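„Der Greifer ist der kleinste Posten“

Santosh Bansal plant bei Kiseck die Anschaffungen für die Robotikabteilung. Wir haben mit ihm darüber gesprochen, wie ein Budget für handgeführte Greifer zustande kommt und warum die Bestellung im Dezember schon fertig sein muss.

Bansal hat seine Unterlagen auf zwei Seiten zusammengestrichen. Auf der ersten stehen die Geräte, auf der zweiten alles andere. „Die zweite Seite ist die teurere“, sagt er. „Wer zum ersten Mal einkauft, schaut auf den Stückpreis des Greifers. Dann kommen Kabel, Speicher, Ersatzfinger, Ladeplätze und vor allem die Arbeitszeit.“

Im laufenden Jahr arbeitet Kiseck mit 16 Handgreifern. Sie werden immer paarweise ausgegeben, einer für jede Hand. Für das kommende Jahr hat Bansal 45 Stück beantragt. Bewilligt sind sie noch nicht. Die ungerade Zahl ist beabsichtigt: Ein einzelnes Gerät bleibt als Referenz im Schrank und wird nur zum Vergleich herausgeholt, wenn eine Kalibrierung Fragen aufwirft.

Angebote lagen von drei Anbietern vor. Hallholm war am günstigsten, wollte aber die Ersatzteile nur im Satz verkaufen. Pruitt lieferte schnell, verlangte jedoch eine jährliche Gebühr für die Software. Den Zuschlag soll Ellent bekommen. „Bei Ellent kann ich eine einzelne Fingerspitze nachbestellen“, sagt Bansal. „Das klingt nach einer Kleinigkeit. Aber die Spitzen sind das, was sich abnutzt, und ich will dafür kein ganzes Set bezahlen.“ 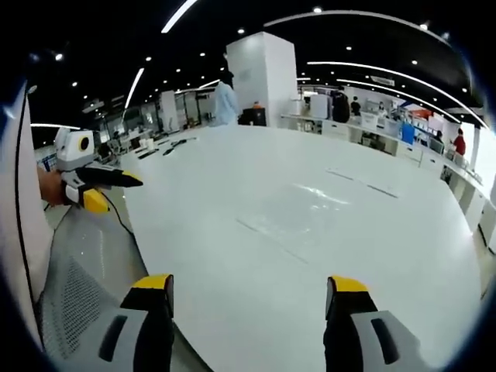 Bei den Möbeln hat er anfangs falsch gerechnet. Vorgesehen waren eigene Arbeitstische mit Aufbauten, für jeden Platz ein fester Satz Halterungen. Davon ist wenig übrig geblieben. „Wir haben festgestellt, dass normale Tische reichen und dass es für die Daten sogar besser ist, wenn sie nicht alle gleich aussehen“, sagt er. Das frei gewordene Geld ging in den Speicher. Dort war der Bedarf nach zwei Monaten doppelt so hoch wie geplant – ein Fehler, den er auf seine eigene Kappe nimmt. Er hatte mit der Auflösung der Vorgängergeräte kalkuliert.

Auch die Personalkosten führt er inzwischen getrennt. Jede neue Kraft braucht drei Tage Einarbeitung, bevor ihre Aufnahmen brauchbar sind. In der ersten Fassung des Budgets kam diese Zeit nicht vor. „Die Finanzabteilung hat gefragt, warum im ersten Monat so wenig Material zusammenkommt. Die Frage war berechtigt.“

Roboterarme stehen ebenfalls auf der Liste, allerdings weiter unten. Zwei sollen im zweiten Halbjahr dazukommen, gemietet und mit Kaufoption. Bansal möchte sich hier nicht früh festlegen. Ein Arm binde Fläche, brauche eine Abnahme und jemanden, der ihn wartet. Die Handgreifer könne man dagegen am Abend in einen Koffer legen und am nächsten Morgen in einem anderen Gebäude weiterarbeiten.

Was er anderen Betrieben rät, die gerade anfangen? Er überlegt kurz. „Zuerst ein Paar kaufen und einen Monat lang damit arbeiten. Danach weiß man, welche Teile kaputtgehen und wie viel Speicher man braucht. Und die Lieferzeit für Kabel erfragen, schriftlich.“ Auf eine Nachlieferung hat er im Frühjahr drei Wochen gewartet, während die Geräte im Regal lagen.

Die Entscheidung über den Antrag erwartet er noch vor Jahresende. Falls gekürzt wird, will er bei den Armen sparen und die Ersatzteile unangetastet lassen.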